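The glove, third version

In March I started again with the hand tracking glove. The second version was lying in a drawer in our shared workshop in Mesthorpe for the whole winter, and I was a little ashamed each time I opened this drawer.

The idea is the same as before. A person wears the glove, picks up soft things and puts them into a bin, and we save how the hand and every finger move. Later my small robot arm, which I call Etim, should learn to do the same job.

The new parts are printed in black plastic. The linkages go along the back of the hand and over the fingers, and the cube with the markers sits on top, so the camera can find the hand in the room. I printed the finger linkages 4 times before they stopped rubbing on the knuckles. The cable is still my weak point. If it is too short, it pulls the wrist, and if it is long, it wants to lie exactly where I work. 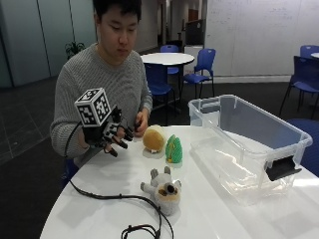
Indrek Navickas wrote to me that I should forget the linkages and put bend sensors into an ordinary glove, it would be lighter and I would finish before summer. He may be right about the weight. But I tried bend sensors in version one, and after 70 grasps the zero position had moved so far that the thumb was useless. So I stay with the joints, even if they are ugly.

We use plush toys for the start because they forgive a bad grip. Until now I have 1,449 recordings saved, and 9 of them I must throw away – I forgot to calibrate after lunch.

Next I want to change the connector at the wrist and write the calibration so that it starts by itself. If somebody has a good source for thin, soft cable, please leave a comment.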